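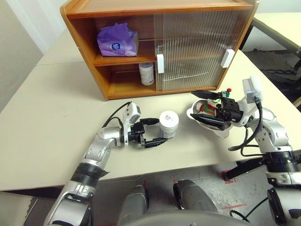
Tissues and a small jar in the wooden cabinet

Is a petroleum master's doable coming from civil engineering?
Posted by Tien-fu Chien

Hello everyone, and thank you in advance for reading, I know this is going to run long! I finished my bachelor's in civil engineering and worked for two years at a small groundwater consultancy called Ovel, mostly pumping tests and writing up the reports afterward. I liked the pumping tests so much more than anything else I did there that I've started looking at master's programs in petroleum engineering, and I now have an offer that starts in nine months.

My worry is the background. The department wants me to make up two undergraduate courses before I can register for the graduate ones, and they've left me to pick from reservoir rock properties, drilling, phase behavior and production. My adviser-to-be works on flow in tight rock. I've never taken a thermodynamics class past the first one and my differential equations are, let's say, rusty. Which would you choose, and is there anything I should be reading in the meantime? I also wonder if I should tell people about the groundwater work or whether it sounds a bit off topic to them.

Szu-yu Kuo

Congratulations on the offer! Please do tell them about the groundwater work. A pumping test and a well test are close cousins (the Theis solution you've been using is the same line-source solution you'll meet in the first weeks of pressure transient analysis), and you'll already have a feel for what a drawdown curve looks like when something is wrong with the data, which plenty of people in the class won't.

For the make-up courses I'd take rock properties and phase behavior. Rock properties will go quickly for you up until capillary pressure and relative permeability, and then it gets new, so don't coast. Phase behavior is the one I would have been lost without. In an aquifer you have water and it stays water. In a reservoir, gas comes out of the oil when the pressure drops below the bubble point, and half of what you compute later depends on how you handled that. Drilling is a lovely course, I enjoyed every lab, but I haven't needed it once for flow work.

As for the math, go back over separation of variables and Laplace transforms, and spend a few evenings writing a little one-dimensional pressure solver from scratch, in whatever language you like. Mine had 10 grid blocks and I learned more from it than from a whole shelf of notes.
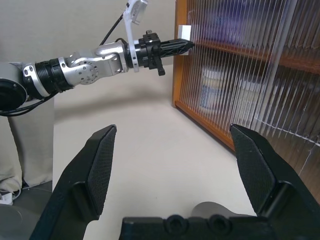 Carmela Segura

I agree with nearly all of that, but I'd ask your adviser before signing up for anything. Some departments only run phase behavior once a year, and if you miss it you could be waiting on the graduate courses behind it. Also check the units they teach in! I came from metric and field units slowed me down for most of my first term.

Sze-wing Sin

Take production, it's easier.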